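Configuring Arm Assignment for a Two-Arm Sorting Cell
Ultberg Learning Center – Workcell Software Guides

Purpose of this guide

The following procedure explains how to set up the arm assignment module in Grutari, the task planner used in all Ultberg teaching cells. Arm assignment decides which arm picks up which object, and in what order, when two arms share one table. Users should already have completed the calibration guide and should be able to start and stop the cell from the operator console.

Before you begin

Confirm that both arms report a valid home position. Confirm that the table plane has been saved under the current cell name. If the camera has been moved or refocused, repeat the hand-eye calibration first. Assignment depends on object positions expressed in the table frame, and an old calibration will produce plans that look correct on screen and miss on the table.

Step 1. Define the shared zone

Open the Workspace tab and select New Zone. Draw one zone for each arm, then allow the two zones to overlap in the middle of the table. The overlap is saved as the shared zone, and only one arm may hold it at a time. Keep the overlap as small as the task permits. A wide shared zone makes the arms wait for one another more often.

Any container that both arms must reach should lie fully inside the shared zone. If the container has compartments, enter each compartment as a separate place target with its own name. Do not enter the container as one target and rely on offsets.

Step 2. Set the object classes

In the Perception tab, load the class list for the task. For the brick sorting exercise the classes are defined by color, with green assigned to the left compartment and orange and yellow to the right. Set the minimum cluster size to 500 points. Smaller clusters are usually noise from the table surface, particularly where the surface is patterned.

Bricks that touch one another may be returned as a single object. Turn on Split by Color first and Split by Height second. Where two bricks of the same color still merge, the planner marks the object as uncertain and leaves it until its neighbors have been removed.

Step 3. Choose the assignment rule

Grutari offers 2 rules. Nearest Arm gives each object to the arm with the shorter path. Fixed Class gives every object of a class to the same arm. Nearest Arm is normally faster on a spread-out table. Fixed Class is easier to follow and is recommended for first runs – an error in the class list shows up at once as the wrong arm moving.

Save the rule under the task name. The setting does not carry over from one task to another.

Step 4. Set the clearance and the wait behavior

Enter a gripper clearance of 5 centimeters. The planner applies this distance between all moving parts of the two arms, including the cable allowance entered in the cell description. Under Wait Behavior, select Retreat and Hold. The waiting arm will then stop outside the shared zone with its gripper raised. The alternative, Hold in Place, is reserved for advanced tasks.

Step 5. Test the plan

Select Preview and step through the full sequence. Check that each pick has one arm, one target and one release of the shared zone. When the preview is correct, run the task at reduced speed with an operator at the stop button. Return to normal speed only after 2 complete runs without a planner warning.

If a warning appears

"Zone not released" means that an arm finished its place motion without leaving the overlap. Lengthen the retreat distance for that place target. "No feasible arm" means that the object lies outside both zones or that the approach angle is too steep. Edit the zones or move the object, then select Replan. The log for each run is stored on the cell computer and copied to the Ouellet server every Friday. Users at the Flumumville site should save their own copy before logging out.

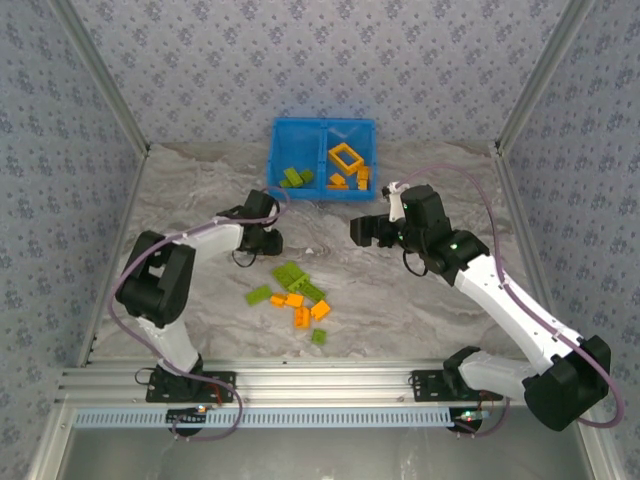
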